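Wamico River loop – open canoe or take the kayaks?
Trip Planning > Paddling and Canoe Camping 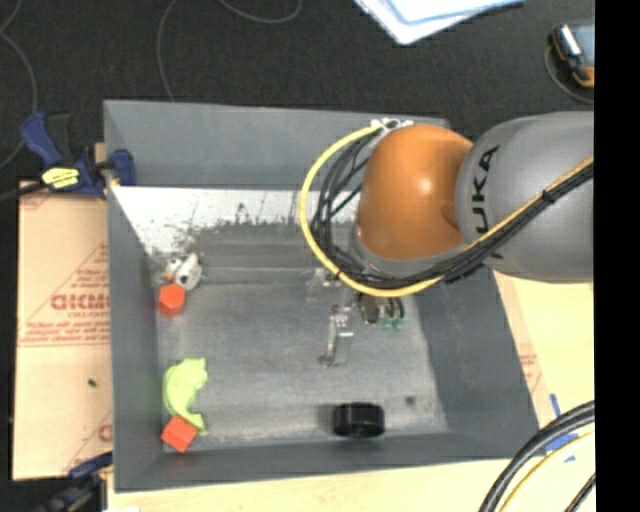
First post

saltmarsh_hsin
Hi all, long-time reader. My brother-in-law and I want to do the Wamico loop in April, put in at the Devitz landing and come out by the old mill road. It's 35 miles if you do the whole thing with the lake crossing. We've both paddled a lot of flat water but I've only camped out of a boat twice, and both times it was somebody else's boat and somebody else's stove (thank you Kam-wah!).

Two questions really. Is an open canoe silly that early in the year? And has anyone been over the portage at Zastasow since the blowdown? The map I have is older than my dog.

Hsin-yi Hsueh

Replies

birchbark_ray
Open canoe, no question. You'll want the room for dry clothes and a proper tarp, and you can carry it over Zastasow in one trip if you pack right. I've done that loop in April four times and never once wished for a kayak. Bring wool. Bring more wool than that.

tin_kettle
I'm going to disagree with Ray a bit here. The river part, sure, canoe all day long. But the lake crossing is wide open to the west and the wind gets up after lunch. My wife and I sat on the Devitz side for 19 hours waiting for it to lay down, eating cold beans and not speaking much. In sea kayaks we would have gone across that same evening.

birchbark_ray
So you waited. That's the trip! Start at 5 in the morning and you're over before the wind is out of bed.

tin_kettle
I did start at 5 in the morning, Ray.

kwkong
Hello from the owner of the stove. Hsin-yi, please don't listen to anyone who tells you it's only wind. The water is about 46 degrees that time of year and if you go over in the middle of that lake you've got a real problem no matter what you're sitting in. Drysuits if you can borrow them, life jackets zipped the whole time, and stay along the north shore even though it adds a couple of hours. I'd take the canoe too but only if you both promise me the shore route.
– Kam-wah Kong

saltmarsh_hsin
Promised. And I still owe you a fuel canister.

mudfoot10
Went over the portage last fall. The first half has been cut out and it's fine, the second half you're climbing over trunks with a boat on your head and saying things you wouldn't say in front of your mother. There's a flagged detour to the left after the second creek. It's longer and wetter and I'd still take it every time. Don't camp at the far end, it's all roots.

salinas_paddler
Out-of-stater here (Salinas, so feel free to ignore me about cold). Does anybody use a cart on that portage? I've got a folding one I love.

mudfoot10
Not on that one. You'd be carrying the boat and the cart.

birchbark_ray
Agree with mudfoot. I left a cart there once. Somebody may still be getting good use out of it.

tin_kettle
One more thing on days. People say three nights. With the shore route and the detour I'd plan four and bring food for five. We had 10 miles left on the last morning and got to the car in the dark, and the mill road is no fun to find with a headlamp.

saltmarsh_hsin
OK, so canoe, north shore, left at the flagging after the second creek, four nights. Ray, how much wool is more wool than that? I have two sweaters and a hat my aunt knitted that covers both eyes.

birchbark_ray
Third sweater. Keep the hat.

kwkong
Spare socks in their own dry bag, and don't open it until you're in the tent. I'm around on Monday evening if you want to come by and get the stove. The pump needs a little oil, I'll show you.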